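The long table

I have owned a lot of tables and only one of them has ever been a problem. The others were small, so they could hold a lamp and a grudge and that was it. The long white one with the marble effect can hold everything, and so it does.

Pushpa Bhardwaj, who has opinions about my surfaces, told me last November that I should clear it every evening before bed. I told her I would. I then lasted 4 evenings, which by my standards is a movement.

My rule these days is looser. Trash goes in the bin, anything that plugs in or gets refilled goes to the back, and whatever I can't decide about is allowed to stay out until it embarrasses me.

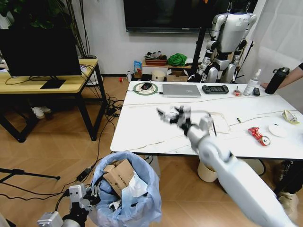
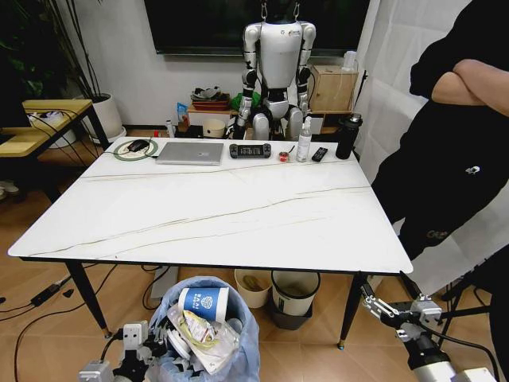 Cans are my weakness. I don't finish a drink so much as defeat it, and then I leave the body on the field. The crushed red and white one on its side is a fair sample of my work, and the crumpled yellow wrapper over toward the right is what I'd call its natural companion. Neither takes any effort to throw out. I have walked past worse for up to 8 days.

The back row is another matter, and I'll defend it. Mouse on its round pad, laptop closed, game thing, spray bottle, remote, water bottle. Vivek Upadhyay says a row is just a pile that has been told to stand up straight. Vivek keeps his mail in the oven.

I did try an organizer once, a Nollo, with 40 little compartments. I filled three of them with pens and one with the instructions for the Nollo. It lives with Urmila Malhotra now and I hear it's thriving.

What I still haven't worked out is where pens and markers go. They aren't trash and they don't belong in the row - I tried, they roll. A mug would do it, I suppose, but then I'd have a mug on the table, and I know how I am with mugs.

Next up is the low shelf under the screen. I'm giving it until spring.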